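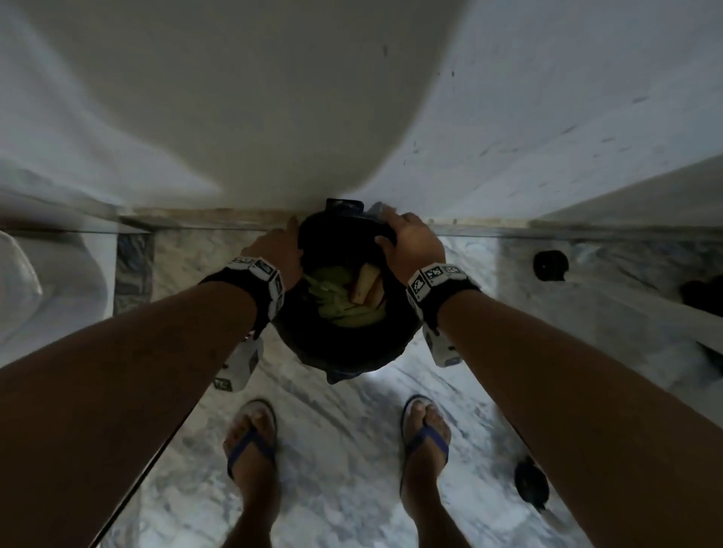

Where Do Your Food Scraps Go?

Every kitchen makes scraps. When somebody cooks dinner, there are outer leaves, peelings, stalks, eggshells and crusts left over. All of these are called food waste. Some of it could have been eaten, like the bread that went stale at the back of the cupboard. Some of it could not, like the shell of an egg.

Food waste is different from other rubbish because it was once alive. A cabbage leaf grew in a field. It is full of water and of the stuff plants are made from, and there are lots of very small living things that want to eat it.

What happens inside the bin

If you leave lettuce leaves in a kitchen bin for a few days, they change. First they go limp, as the water inside them starts to escape. Then they turn brown and slimy. After that they begin to smell.

The smell comes from bacteria. These are living things so small that you need a microscope to see them. They are already on the leaves when you bring them home from the shop. When they feed on the leaves they break them into smaller and smaller bits, and they let off gases as they do it. This is called rotting, or decomposing.

Warm weather speeds it up. A bin that is fine for a week in winter may need emptying every day in summer.

Emptying it

A small bin for scraps is a good idea, as it fills up quickly and has to be emptied before it gets too smelly. A full one can be heavier than it looks, because leaves and peelings hold so much water. Use both hands and hold it by the rim. If the floor is tiled or made of stone, go slowly, and wipe up any drips so that the next person does not slip.

Rinse the bin afterwards. Then wash your hands with soap.

Turning scraps into soil

Scraps can be put on a compost heap. Compost is a dark, crumbly material that looks like soil and is very good for plants. Making it is a way of letting things rot on purpose.

A compost heap needs two kinds of material. Gardeners call them greens and browns.

Greens are soft and damp. Cabbage leaves, apple cores, grass cuttings and vegetable peelings are all greens.

Browns are dry. Dead leaves, torn cardboard, egg boxes and small twigs are all browns.

If you only put in greens, the heap turns into a wet, smelly lump. If you only put in browns, hardly anything happens. A mixture works best, and it needs air as well, so people turn the heap over with a fork now and then. Worms, woodlice and beetles move in and help with the work.

Heaps started in April are often ready to use by the following spring. Some take longer.

What should stay out

Meat, fish and cheese do not belong on a garden heap. They attract rats. Cooked food and bread can do the same — ask a grown-up what your family or your council does with them. Plastic must stay out too, even the little sticker on an apple. It does not rot, and you will find it again when you dig.

Try it yourself

You will need a large clear jar, some garden soil, a few torn cabbage leaves and a strip of cardboard.

Put in a layer of soil, then the leaves and the cardboard, then more soil. Add 2 spoonfuls of water. Cover the top with a piece of cloth and stand the jar outside in the shade.

Look at it once a week and draw what you see. The leaves will go first. The cardboard will take much longer.

Words to know

Bacteria: tiny living things, too small to see without a microscope.
Compost: rotted plant material that helps plants grow.
Decompose: to rot or break down into smaller bits.

Written by Annelies Reisinger for Leren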